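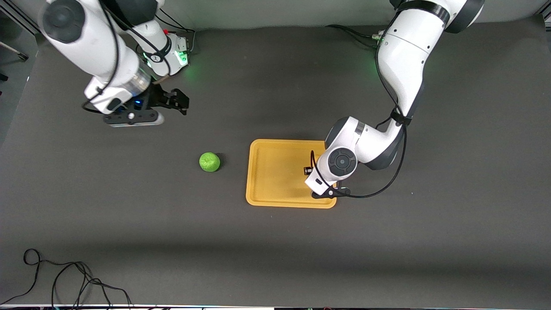

Comunidad Josar > Hogar y reparaciones > Humedad y ventilación

Condensación en las ventanas del dormitorio todas las mañanas

Publicado por marisol_tx

Buenas. Vivo en un segundo piso orientado al norte y desde que empezó el frío amanezco con los cristales del dormitorio chorreando. El agua se acumula en el carril de abajo y ya me ha salido una línea negra en la junta de goma. Son ventanas de aluminio con doble cristal, de cuando se hizo el edificio, sin rotura de puente térmico según me dijo el administrador.

Dormimos dos personas con la puerta cerrada. La calefacción es central y la cortan a las once de la noche. No tiendo ropa dentro, salvo alguna vez en el baño. El higrómetro que compré marca 72 % al levantarnos y baja al 55 % a mediodía.

He visto un deshumidificador de la marca Gendelon por 144 euros y un vecino me habla de cambiar las ventanas enteras, que es otro presupuesto. También he leído que basta con abrir un rato. ¿Por dónde empiezo? No quiero gastar en el aparato si luego el problema es otro. Y de paso, ¿con qué limpio lo negro de la goma sin estropearla?

3 respuestas

aparejador_jubilado

Empieza por lo gratis. Dos personas durmiendo con la puerta cerrada sueltan bastante vapor a lo largo de la noche, y ese vapor va a parar a la superficie más fría de la habitación, que en tu caso es el aluminio y el borde del cristal. Con los datos que das no hace falta buscar una fuga ni una filtración. Si el agua saliera por una esquina de la pared, o con lluvia y no con frío, te diría otra cosa.

Lo que yo haría durante dos semanas:

Dormir con la puerta entreabierta, un palmo es suficiente.
Al levantarte, abrir la ventana del todo y también otra en la fachada contraria, 7 minutos. Dejarla en oscilobatiente toda la mañana enfría las paredes y renueva peor el aire.
Subir la persiana y descorrer la cortina antes de acostarte si puedes soportar la luz. Una cortina gruesa pegada al cristal lo deja más frío y la condensación aumenta.
Secar el carril con una bayeta y comprobar que los agujeros de desagüe no están tapados. Están en la parte baja del marco, por fuera suelen llevar una tapita de plástico. Se limpian con un alambre fino.

Apunta lo que marca el higrómetro al acostarte y al levantarte. Si pasas del 72 a 60 o 62, ya lo tienes casi resuelto. Si no baja de 68, compra el deshumidificador, pero mira antes la temperatura mínima de trabajo. Los de compresor rinden poco en una habitación fría, y si os cortan la calefacción a las once la vuestra lo será de madrugada.

Cambiar las ventanas lo arreglaría en buena parte, aunque conviene saber que unas ventanas muy estancas sin ventilación pasan el problema a la pared. He visto pisos con carpintería nueva y moho detrás del armario al invierno siguiente. Si las cambias, pide que lleven aireador.

Para la goma: agua con un poco de jabón neutro y un cepillo de dientes viejo, aclarar y secar. Si queda mancha, alcohol de limpieza en un paño, sin empapar. La lejía la reseca, y nunca la mezcles con amoniaco ni con otros limpiadores. Ponte guantes y abre la ventana mientras lo haces. Si la goma está cuarteada, se vende por metros y se cambia en una tarde.

lolo_bråten

a mi me pasaba igual y compre el deshumidificador y fuera. lo tengo puesto de 9 a 11 y saco medio deposito. hace ruido, eso si, para dormir no lo recomiendo. el mio es de Flandton, del Gendelon no te puedo decir

lo de abrir por la mañana tambien va bien pero en enero a ver quien abre

piso_norte

De acuerdo con la primera respuesta, solo añado dos cosas. Separa la cama y el armario unos centímetros de la pared exterior si los tienes pegados, y mira detrás, que a veces la mancha lleva meses allí. Y la ropa del baño, con la puerta del baño cerrada y el extractor encendido hasta que se seque. En mi casa una sola colada subía la humedad de todo el pasillo.

Esas bolsitas y cajas de sales absorbentes valen para un armario cerrado. En un dormitorio entero no noté diferencia.

marisol_tx

Gracias a los tres. Los agujeros del marco estaban tapados, de uno saqué una plasta de polvo y pintura. Llevo desde el viernes con la puerta entreabierta y esta mañana marcaba 64 %. Sigue habiendo agua en la parte de abajo del cristal pero ya no llega al carril. Espero a completar las dos semanas antes de comprar nada.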